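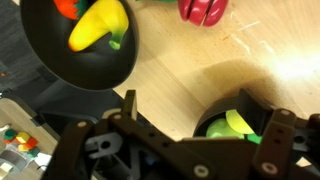 Jamila Samarakoon remarked on our first draft that a fruit bowl in a workplace tells us who comes early in the morning, and that it tells us much less about who likes fruit. We have taken this remark seriously, and the present section is written again with it in mind.

4.2 Shared fruit and the order of arrival

In the municipal offices of Poltholm the fruit is delivered before the working day starts and is placed in the common kitchen of each floor. It is free for all employees. The contract with the supplier, Holmgren, fixes the weight of the delivery but leaves the mixture of fruits open, so the supply of bananas in particular was not even during the study. At the Cerkville site the same arrangement exists, with the difference that the kitchen is next to the entrance and everybody must pass it.

The diaries were kept by 35 employees at the two sites together. Each person wrote down what was eaten, at which hour, and if it was taken from the common bowl or brought from home. In total 390 entries were suitable for the analysis. Entries without an hour were left out, also when the fruit itself was clearly named, and we admit that this rule has removed mostly the people with irregular working hours.

The bananas were the first to disappear. This agrees with what Åberg found in the earlier Brultunen material, where pears and lemons stayed in the kitchen until the end of the week and were at last carried home by one or two persons. In our diaries the pears were taken late in the day, often with a comment such as "the only thing left" or "not ripe but I took it". Lemons were used nearly only for tea. We did not decide beforehand if a slice of lemon in tea should be regarded as eating fruit. The participants themselves did not agree on it, and we have kept these entries in a group of their own.

The layout of the kitchen plays a role which we had underestimated. When all fruit is in one bowl, the heavier kinds lie at the bottom and are not noticed. With two bowls, or with single fruits placed directly on the table, the choice becomes more visible, and in the interviews several persons said that they find it easier to take a fruit which lies alone. One of them explained that she does not like to touch the others when she takes hers. Such statements are of course about manners as much as about appetite, and it would be wrong to translate them into a preference for one kind of fruit.

Figure 3. Fruit in two bowls and a single pear on the tabletop. The fruits are artificial.
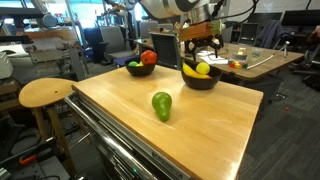
Do people who eat more fruit at work eat less of it at home? Our diaries show no such exchange: the evening portion remained the same, and for 19 of the participants there was no evening portion in either case.

This last group deserves some attention. For them the common bowl was the only source of fruit on working days, and they were also the ones who complained most about the late hours of the day. Here the remark of Samarakoon is confirmed in part. Those who started early described the bowl as generous. Those who started late, mostly in the telephone service, described the same bowl as empty or boring. A second, smaller delivery after lunch was tried in December at Cerkville, but the diaries from that month are too few to be compared with the rest, and the holidays disturb them as well.

Ebbe Åberg has suggested in a letter to us that the word "portion" should be given up in studies of this kind. In his opinion it belongs to the plate and not to the bowl, and a person who takes half a banana and puts the other half back has done something for which the diary has no line. We have found 24 entries where a fruit was shared between colleagues. They were written down in different ways, sometimes by both persons and sometimes by only one, and we counted each shared fruit once, under the name of the person who took it from the bowl. A different rule would raise the figures for Poltholm a little and leave Cerkville unchanged.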